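Progress report, toy and household sorting, Hiralau store room
To: Trondier grants desk
From: Yuzhen Yin
Sun 9 August

Sorry this is short, writing it between deliveries. Will fill gaps by phone if you need.

Where we are. Back shelves cleared. Donated stock from the Sestum collection all through the door and off the pallets. Mixed boxes were worse than we planned for, cups in with soft toys, kitchen bits in with bath stuff, one box of nothing but lids. Everything gets tipped into a gray metal bin now before it goes anywhere else. Small lots only. A full bin means things at the bottom get missed and we learned that in March.

Bins. The old cardboard trays are gone, they sagged. Metal ones stand one behind the other, front for what's being sorted, back for what's been picked out. Floors of them are getting worn but they wipe clean and don't tip. No plan to replace this year.

What goes where, since you asked last time:
Plastic cups and beakers, kitchen crate. Cracked ones out.
Round toys, balls, play fruit, toddler crate, after a check for loose parts. Leaves and stalks on play fruit get a tug.
Anything with a battery door, side shelf, Shen looks at it.
Can't tell what it is, leave it in the bin till the end of the shift and then decide. Don't start a new pile.

Problems. Labels. We ran out of the wide ones and the narrow ones peel off the crates overnight. Have ordered more, not here yet. Also the kitchen crates fill up way faster then the toy ones, so we had 4 of them blocking the side door one morning. Moved now. Would like to keep those going out twice a week instead of once, need your ok on the van cost.

Spending. Inside budget. Crates were the big item, 8 bought, all in use. Wipes and gloves next. Nothing spent from the shelving line so far and I would like to carry it over, form to follow.

Families list. Shen has the new one from the Sestum office. Two pickups missed, both rebooked. Toddler crates are what people ask for most. School age we are short on, puzzles especially, and half the ones we get have peices gone. May put a line about it in the next appeal.

Next. Finish the mixed boxes. Relabel the lot. Get the side shelf down to somthing you can see the wall behind. Then the winter intake sheet, draft to you before the next report.
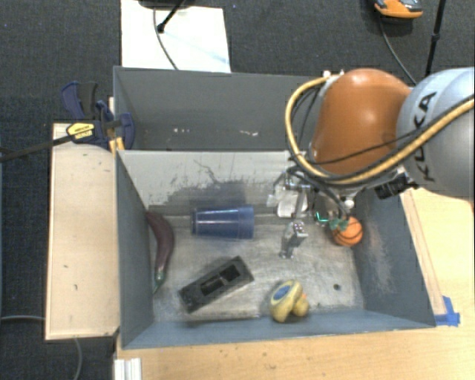 Do cracked plastic cups get sent out with the kitchen crates?

Cracked cups are pulled at the sorting stage and kept out of the kitchen crates.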